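4.3 Grip loss on woven containers

The most frequent fault in the second block of trials did not involve the planner. It arose after the gripper had closed, at a point where the controller had already marked the grasp as complete. We refer to it below as silent grip loss. The finger position reported by the drive stayed within tolerance, no protective stop was raised, and the arm went on to the next stage of the task with the container hanging from a few strands of the rim or left behind on the table.

Of 1000 basket transfers run on the Mullow cell, 46 ended in silent grip loss. In 20 of these the basket left the table before it was dropped. The remainder were lost during the first part of the lift, when the rim slid out from between the fingers or the weave gave way under them. The same controller had been used for the rigid trays described in Section 3, where the fault was not recorded.

The cause lies in how a grasp is confirmed. The Pistska driver compares finger opening with a stored width for each object class and holds the motor current below a fixed limit. On a rigid tray the two values settle together. On a woven side wall they do not: the fingers press into the weave, the opening falls slowly, and the current can reach its limit before the rim is properly seated. The driver reads this as firm contact. If one finger has entered a gap in an openwork wall, the measured opening may still match the stored width, although the load is carried by a single strand.

Approach direction also matters. Baskets were not squared to the table edge before a trial, and the long, narrow type was often approached at one end. A grip at the end places the centre of mass well away from the fingers, and the resulting moment turns the basket about the contact line as soon as it is raised.

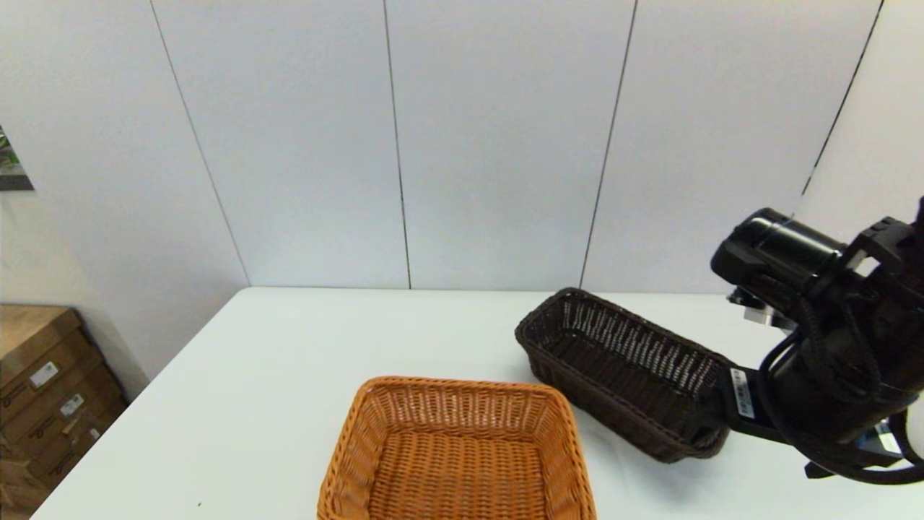
Figure 7. Work area with two wicker baskets on the table. The gripper is at the right-hand end of the dark basket; the tan basket stands in the foreground.

Two changes were tested. The first replaced the single width check with a short hold, during which the opening is sampled and the grasp is refused if the value is still falling. The second added a test lift at reduced speed, with the wrist torque compared against the value expected for the class. Either check can return the arm to its approach pose without operator input. A second refusal stops the cycle and asks for help at the console.

The hold alone removed most losses caused by slow settling of the weave but had little effect on grips at the end of the long basket, where the opening was often stable and the load was not. The test lift caught these cases at the cost of a longer cycle. We also found that the torque threshold had to be set separately for each basket type. A shared threshold produced repeated refusals on the lighter type, and operators at the Brilstead site responded by switching the check off. This was discovered in May during a review of the logs, and trials run with the check disabled have been left out of the counts above.

A dropped empty basket is a minor event in itself. The safety concern is that the Engström cell monitor takes its payload state from the same grasp flag. After a silent loss the monitor continues to assume a loaded arm and applies the wrong stopping distance. We therefore recommend that payload state be taken from measured torque, and that the grasp flag be used for task sequencing only.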